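The Great Crayon Sort (or, how I lost a whole afternoon to wax)

I have been putting off the craft cupboard since August. You know the kind of cupboard I mean. You open the door about as wide as your hand, shove something in, and close it before anything can fall on your foot. It was working fine for us until my daughter needed a green crayon for a school poster and we couldn't find one. We own so many crayons! And not one green that wasn't snapped or wearing a fuzzy coat of something from the bottom of the bin.

So I cleared the table, made a big pot of tea, and tipped the whole lot out.

The final count was 146 crayons. I know this because the kids got interested at that point and insisted on counting, twice, with a fight in the middle over whether two halves make one crayon or two. (We settled on one. I was the judge and I was tired.) Where do they all come from? We've bought maybe three boxes in our lives. The rest came from restaurants, party bags, the bottom of my mother-in-law's purse, and a giant hand-me-down tub from my neighbor Nandini Chacko, whose boys have moved on to markers and never looked back.

First round: the toss pile

I was going to be ruthless. I really was. Then my son held up a nub of purple the size of a pea and looked at me like I was about to throw away the dog, so the rule became this: if you can hold it with two fingers and draw a line with it, it can be considered. If you can't, it goes in the melting jar.

The melting jar is my one nod to being a crafty mom. I save the little bits, peel the paper off, and someday I'm going to melt them in a muffin tin and make those swirly chunky ones. I've been saying someday for a long time. The jar is very full.

Peeling, by the way, is a terrible job. I tried a fingernail, then a butter knife, then soaking them in a bowl of warm water while I answered emails. The water won by a mile. The paper just slides right off and you fish it out with a slotted spoon. Do not pour it down the sink — ask me how I know.

Second round: the colors

By this point 95 had made the cut, and the kids wanted to put them in rainbow order, which is adorable for the first ten minutes. Then you get into the arguments. Is that one orange or brown? Does gray go next to black or does it live with white? Is teal a green? My friend Padmavathi Palaniappan teaches art to little ones and when I texted her about the teal she wrote back "let them fight it out, that's the lesson," so I let them fight it out and had another cup of tea.

In the end I gave up on the rainbow and went with warm colors and cool colors. Any color that started an argument went wherever the person holding it said. It isn't perfect and I do not care. A six-year-old can find a red now without emptying everything onto the floor, and that was the whole point of the exercise.

I did look at fancy storage, I'll admit it. There's a Lostari wooden caddy with a tiny slot for every crayon, and it is beautiful, and it costs $40, and I give it a week in this house before all those slots are full of raisins. Plastic baskets from the kitchen drawer are doing just fine. They're light, they rinse off in the sink, and I won't cry when somebody steps on one.

My favorite part was the lull, when both kids had wandered off to build a fort and I had the table to myself for a bit, picking up strays and deciding where the blues and grays should go. I may have colored in half a page of a dinosaur book. It was lovely!

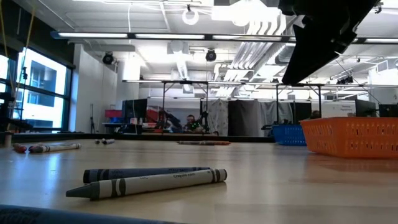 What I'd do differently

Start with fewer crayons, obviously. Short of that, I'd do the toss pile after bedtime, when there's no one around to give me the sad eyes over a purple nub.

I'd also wipe the table as I go. We ended up with a long streak of red wax that I had to rub off with baking soda and a damp cloth, and my shoulder is still complaining.

Markers are next. I've already peeked in that bin and at least half of them are missing their caps, so if you have a good trick for bringing dried-out ones back to life, please leave it in the comments. I'm begging you.

And we did find a green. It was in my coat pocket.

Posted 2018-01-29

2 comments

Contact | Copyright Joststead | Back to top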